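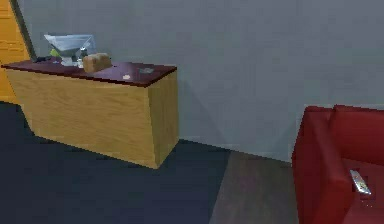

*A sideboard with a dark maroon top and light wood-grain panels.*

A **sideboard** is a long, low piece of furniture used in dining rooms for storing tableware and for holding dishes during a meal. It usually has a flat top at about waist height, with cupboards, drawers or open shelves underneath. The word is also used loosely for similar pieces kept in living rooms and hallways.

## Name

In medieval English, a "board" was a table top, often a loose plank laid over trestles. A side board was a table set against the wall, away from the one where people ate. The related word *buffet* came into English from French and is still used for much the same piece of furniture in North America. A *credenza* takes its name from Italian and now often means a low cabinet in an office.

## History

Early sideboards were plain tables with no storage. Wealthy households used them to show silver and to set out food and drink before it was carried to the main table. Cups and plates were more often kept in separate cupboards or chests.

The form known today took shape in Britain in the second half of the eighteenth century. Dining rooms had by then become separate rooms in larger houses, and cabinet makers began to join the side table to the pedestal cupboards that had stood at each end of it. Some had lead-lined drawers for washing glasses or keeping wine cool. A low brass rail was sometimes fixed along the back to support plates.

Victorian sideboards tended to be heavier. Many had mirrored backs, carved doors and tall upper shelves, and mahogany and oak were common. In the twentieth century the upper part was often dropped. Long, low sideboards in teak or rosewood, many with sliding doors, sold widely in the 1950s and 1960s and are still collected.

## Construction

Most sideboards are built around a box called the carcass, to which the top, back, doors and drawers are fitted. Older carcasses were made of solid wood, sometimes faced with veneer. Many later ones use plywood, chipboard or fibreboard covered with veneer or a printed finish.

The top takes the most wear. It may match the body or be made in a contrasting colour or material, such as stone or glass. A small overhang at the front is common. Doors without handles may be opened by a push catch or by a groove cut into the edge.

## Use

A sideboard is normally placed against a wall near the dining table. Cutlery and table linen are kept in the drawers, with larger dishes in the cupboards. The top is used for serving dishes, lamps, vases and glassware. In smaller homes one piece may also hold a television or record player.

Polished tops can be marked by heat and damp, so mats are often placed under warm dishes and vases. Direct sunlight may fade or darken the finish over time, leaving pale or dark patches where objects have stood.

## Related furniture

- **Dresser**: a sideboard with open shelves above, used mainly in kitchens.
- **Chiffonier**: a narrower cupboard, often with a raised shelf at the back.
- **Hunt board**: a tall, light serving table from the southern United States.
- **Server**: a small side table with little storage.

## See also

- Cabinetry
- Dining room
- Veneer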